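Teleop lag and cushions that keep sliding: student project, need ideas

Posted in Robotics > Clubs and School Projects
Sun 21 September

Ircombe_Build

Our club is doing the Grurham household tidy challenge. The task is to straighten a sofa: blanket folded over one arm, cushions put back where they belong. Scoring is out of 253 and the sofa section is the one dragging us down.

We collect demonstrations by teleoperation, then train on them. The policy gets the approach right almost every time, but when it closes on a cushion it either pushes it along the backrest or misses the edge. We have 10 hours of demos so far, all recorded since May. Wrist camera exposure is on auto and we have not touched it.

What I would like to know:
- should we record more, or clean up what we have?
- is the wrist view worth keeping as an input?

Practice area and views from our sessions:
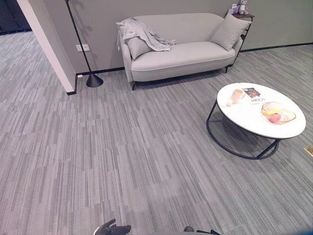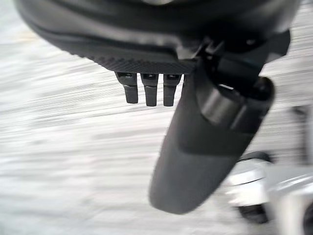
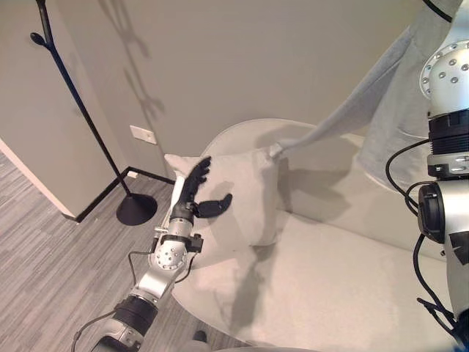
What we have tried already

Slowing the arm down in the last part of the reach. Helped a bit with the pushing, did nothing for the misses. We also tried a darker cushion cover and the results got better, but the Grurham rules say light covers only, so that is out.

2 replies

garnach_shed

Look at the wrist footage before you record anything else. In your second picture the background is all streaks, and if many of your frames look like that the policy is getting very little from that camera during fast moves. Lock the exposure at a short value and add a lamp to make up for it. Then go through the demos and drop any where the operator overshot and came back. We cut ours down to 3000 short clips for the Lungu regional and the smaller set trained better than the full one.

On the pushing, check your approach angle. Coming at the front face of a cushion with an open hand will shove it into the backrest. Get the operators to go for a top corner and pinch. Pale cushion on a pale sofa is hard for the head camera too, so put some side light on it and you will get a shadow along the edge.

I would keep the wrist view, but retrain without it once so you have a number to compare against.

tinsnips

more demos. we had the same problem and just recorded more until it went away. also check your cables aren't pulling on the arm, ours were

Ircombe_Build

Thanks both. Exposure is locked now and we are sorting the demos on Tuesday night. Will post the score after the next run.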